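Olga Núñez still gets excited when she talks about the cable that nearly ended her folding project. "I loved that fault!" she says. "I hated it for 10 days, and then I loved it."

Núñez runs the two-arm laundry cell at Padico, where the job is teaching robots to fold ordinary clothes. In February the left arm began letting go of shirts halfway through a fold. The gripper reported closed, the log said all was well, and the shirt slid back down. Her colleague Renato Ibarra went through 453 runs and found 23 drops, every one with the wrist turned far over.

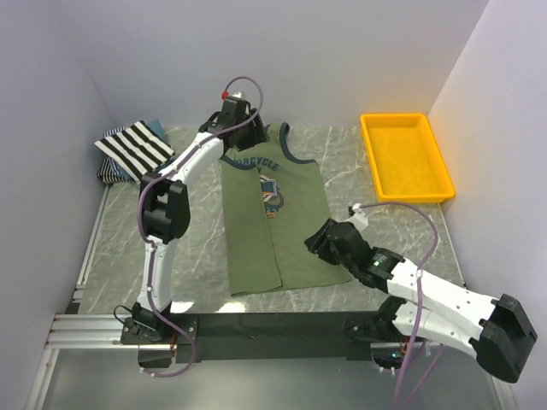 The culprit was a conductor broken inside its jacket, right where the cable bends hardest. "You could stare at it all day and see nothing," Núñez says. The purple cables on both arms now loop up out of the grippers and run down along the links, with plenty of slack — she would rather have them drape off the front of the table than pull tight. Ibarra likes to test with a tank top, one arm up at the neckline and the other down by the hem, a reach that used to worry him.

The scarier part, he says, was the software. "It believed the last good signal. If that arm had been holding something heavy, we'd have had a real problem." Now a lost signal stops both arms at once, and a person has to restart them.

Núñez has asked for the same stop on the cell in Claltstead. She kept the broken cable, too. It's in her desk drawer, and she'll show it to anyone who asks.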